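Saro review: recording demonstrations in simulation, after a winter of using it

I've been meaning to write up Saro for ages, and a wet Saturday has finally given me the chance. If you teach robots by showing them what to do, and you can't get enough hours on real hardware, this is the most fun I've had with a recording tool in years.

Saro is a teleoperation recorder that sits on top of a simulator. You put on a headset, pick up the two hand controllers, and drive a virtual humanoid through a task while it logs joint positions, hand poses, camera views and a line of text saying what the job was. When you're done you trim the ends, mark it as a keeper or a dud, and move on. We came to it from Plornov, which does much the same thing on paper but made us restart the whole session every time we changed rooms.

Setup took me one afternoon, and most of that was my own graphics driver. The calibration is lovely. You stand with your arms at your sides, hold still, reach forward, hold still again, and it scales your arms to the robot's. My colleague Randa Hattar is a good deal shorter than me and she can take over a session in under a minute, which was never the case before!

The rooms are the real reason to get it. They come furnished and a bit odd, with proper clutter and lighting that isn't flat, and you can swap the floors, walls and lamps between takes. I was sceptical about how much shiny flooring anyone needs, but our earlier policies fell over (sometimes literally) as soon as they met a reflection, so now I use the glossy floors as often as I can. 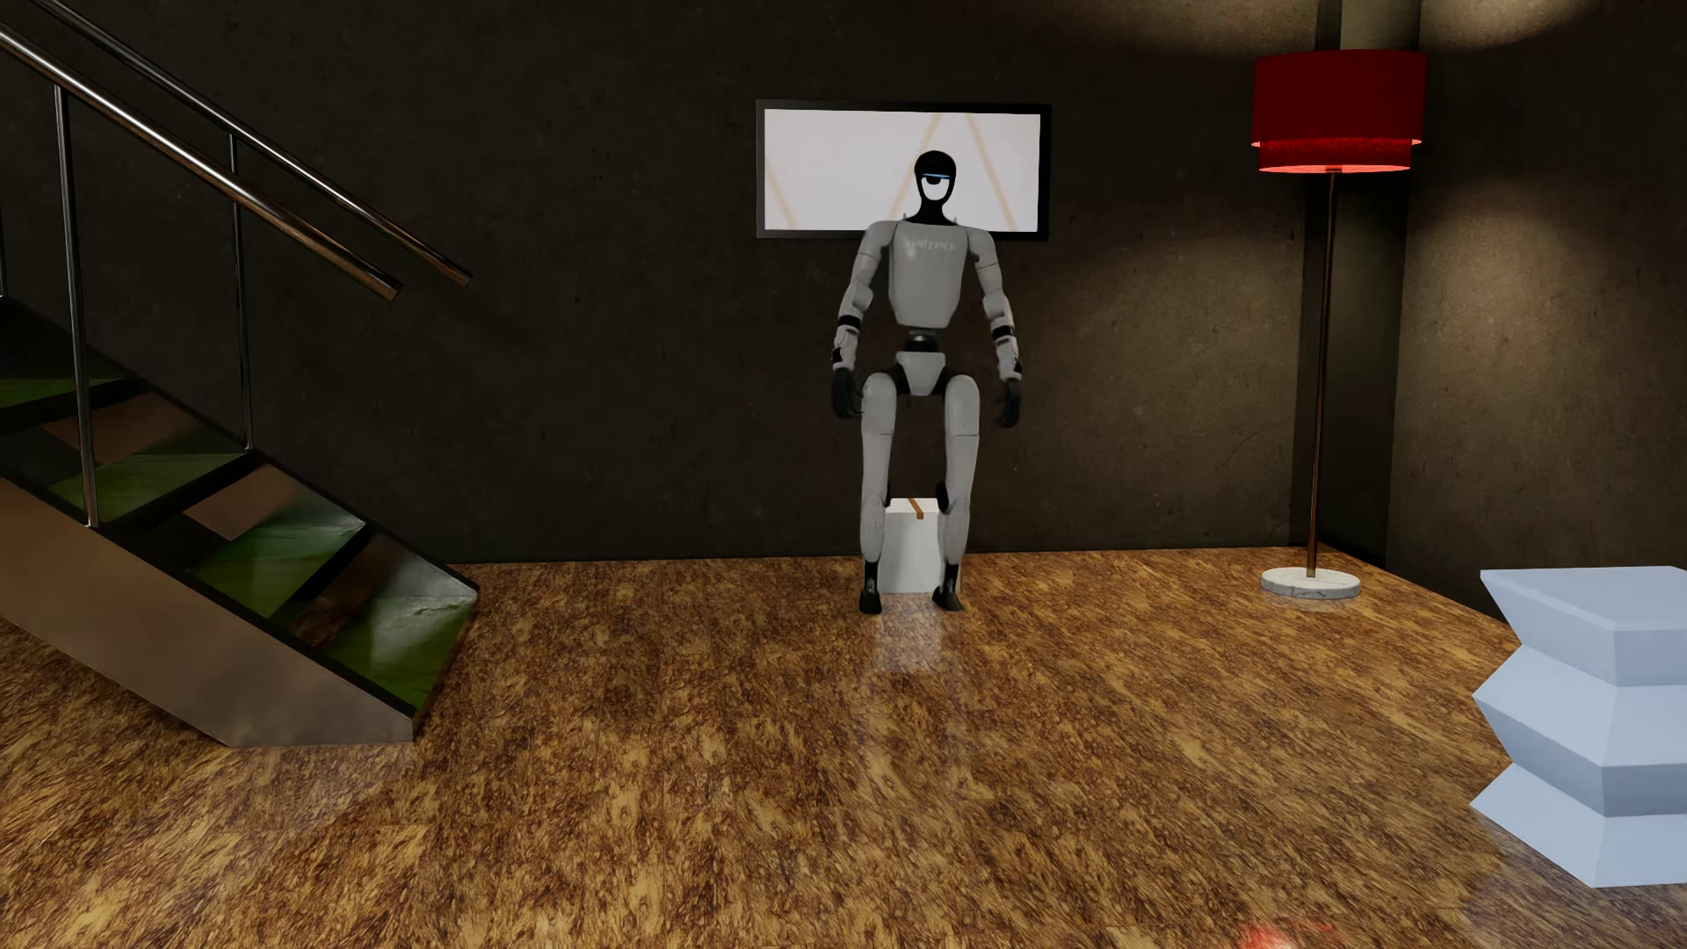 Randa Hattar

The rooms with stairs and polished handrails are my favourites for this. There's a white box on the floor behind the robot's shins, with a brown stripe like packing tape across the top, and its pale reflection runs forward between the feet. A vision model has to learn that only one of those is a box. The red lamp adds a little glow on the floor as well, down the front, and I'd happily record in there all day.

Okay, numbers. Between the two of us we've recorded 3,671 demonstrations, and my best day was 100 keepers before I had to take the headset off and lie down. Box pickups are the bulk of it. On our last batch of those, 96 per cent passed the automatic check for dropped frames and joint limits, and the ones that failed were mostly me reaching too far behind.

The check itself deserves a mention. It runs while you're recording and gives a soft buzz in the controller if an elbow is getting near its limit, so you learn to move in a way the robot can copy. I noticed my demonstrations getting smoother after the first week or so. Saro also lets you replay a take with a different lamp or wall colour and save it as a separate episode, and it keeps track of which ones came from the same original - very handy when you're splitting training and test sets and don't want near-twins on both sides.

Now the grumbles. Finger control is still vague. The hands will close around a box edge well enough, but anything small and round is a lottery, and I gave up on pegs. Walking is done with the thumbstick, so you get tidy arm data and fairly generic leg data. The labelling screen only shows 44 episodes a page and forgets your place when you go back. And if you want to export to Ďurica you'll need the Isness plug-in, a separate download with a manual that stops halfway through the section on camera names.

It also won't replace real recordings. We still mix in takes from the actual robot, and contact in the simulator is kinder than contact in our lab. For getting a big, varied pile of decent examples in front of a model, though, I'd choose it again tomorrow.

There was an update in July that fixed the headset drift, so if you tried the older version and got seasick, have another go. I'm partway through a set of lamp-only variations at the moment and will add a note when they've been through training.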